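Sallholm Teach-by-Hand Gripper Kit: two months of moving small things about

Reviewed 24th April

The Sallholm kit arrives in a box big enough for a microwave, most of it foam. Inside the foam you get a hand-held gripper with a trigger, a round-eye camera that bolts on above the fingers, two sheets of printed markers, a spare set of finger pads, and a quick-start card that starts quickly and then stops. The full manual is a download. It has a chapter on safety that advises against gripping your own nose, and I would like to meet whoever made that necessary.

If you've been near this corner of robotics lately you'll know the idea. You hold the gripper, you do the job, the camera records what the fingers saw and where they went, and a policy learns from the pile. No arm is needed until the end, so you can collect in a kitchen or a shed or your sister's spare room. I had been using remote control up to now, with a Khattak leader arm on the bench driving a follower, and my feelings about that are further down.

In the hand

It weighs more than it looks. The first half hour is fine, the second half hour is a gym membership. The grip is shaped for a right-handed person with long fingers, and I am half of that. By the end of the first week I had taken to resting my elbow on a folded towel, a technique I have since seen recommended on the Plinstead forum by several people who sound equally tired.

The trigger is lovely, I'll give them that. It has a long smooth pull with no notch in it, so you can close on something soft and feel when you've got it. The Khattak leader gives you nothing back at all. You squeeze, a thing three feet away squeezes, and you find out how hard by looking at what used to be a strawberry.

Pads wear. Mine were noticeably rounder at the tips by the third week, and the spare set went on soon after. Replacements are sold only in packs of 5, which is a strange number for something you fit in pairs.

Setting up

Calibration takes two people or one person and a good deal of swearing. You lay the marker sheet flat, wave the gripper over it as if blessing it, and wait for the software to go green. Sometimes it goes amber, and the manual's entry for amber says "see green".

Once it is done it stays done, mostly. I knocked the camera against a door frame in the second week and had to start again, and there is no warning when it has drifted. My only clue was a batch of demos in which the fingers apparently passed through a shelf.

The software (it's called Ponulach, and you do get used to it) is the weak half. Recording is one button and works every time. Reviewing is a grid of tiny round windows with no way to sort by task, and if you delete one by mistake it asks whether you're sure after it has gone. There is storage for 2,000 demos on the included card, which sounds like plenty until you've been fussy about lighting and kept everything twice.

What I taught it

Cups on a shelf first, as everyone does. Then pegs, a drawer, a tea towel (badly), and toy furniture, where I've spent most of my time. I like it as a test. The pieces are light, they tip over if you breathe, and they come in shapes that are either very easy to get hold of or hopeless.

The bathroom things turned out to be the hard ones. They're white and shiny, so the camera sees a glare with an opening in it, and the curved sides give the pads very little to settle on. I did two long evenings on the toilet alone. I have a degree.

Things I learned from it that the manual could have mentioned:

Come in slowly for the last bit. A fast approach looks confident and teaches the robot to be confident too.

Put some cloth up behind your work. A dark backdrop did more for my tracking than any setting in the menus, and bits of bright clutter stuck on it didn't hurt.

Do the failures as well, then the recoveries. My first policy had only ever seen things go right and, when it missed, it stood there like a waiter who's been asked for ketchup.

Mind your wires. They will get into shot, and they will be in shot differently every time.
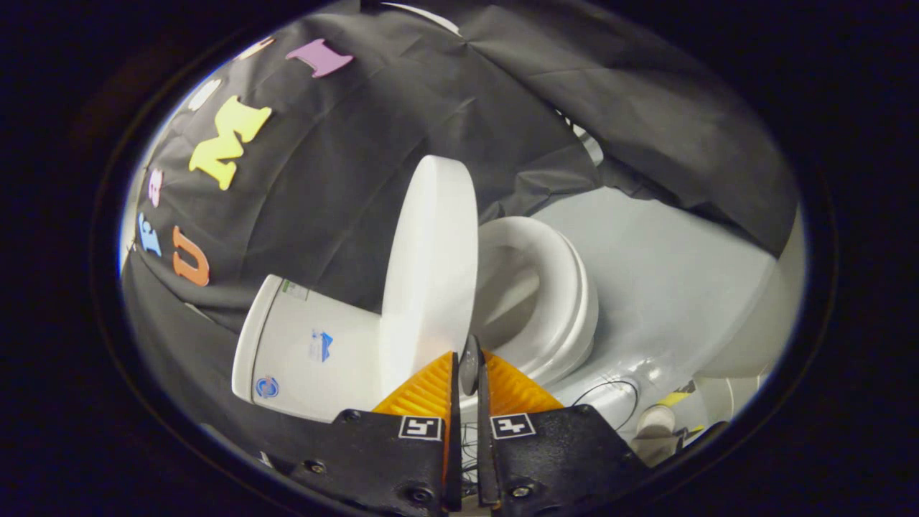
Orange pads at the toilet, black cloth and foam letters behind.

Against remote control

For big slow jobs I would still use the Khattak. You're driving the real arm, so you can't record anything it isn't able to do, whereas with the Sallholm in my hand I twist and reach in ways that no sensible arm will follow. Ponulach flags these afterwards in red. One Sunday's work came out almost entirely red, and I had been rather proud of it.

For anything small, though, the hand-held wins easily. I get through far more in an evening, my movements look like something a person would do, and I no longer need to clear the bench, check the stop button and warn the household. The cups policy was usable after a week of collecting. On the leader arm the same job took me most of December.

Support

Slow but human. I wrote in about the amber light and got a reply four days later agreeing that it was a nuisance. A firmware update followed, and amber is now a slightly different amber.

Good: the trigger, the grip of the pads while they last, recording that never failed me, no arm needed to start.

Less good: the weight, the review screen, calibration drift with no warning, pads in fives.

Would I buy it again? Yes, with a second set of pads in the basket and a better towel. Left-handers should try to borrow one first. And if Sallholm are reading, the delete button needs to move well away from the play button. I've lost the best drawer demo I ever made.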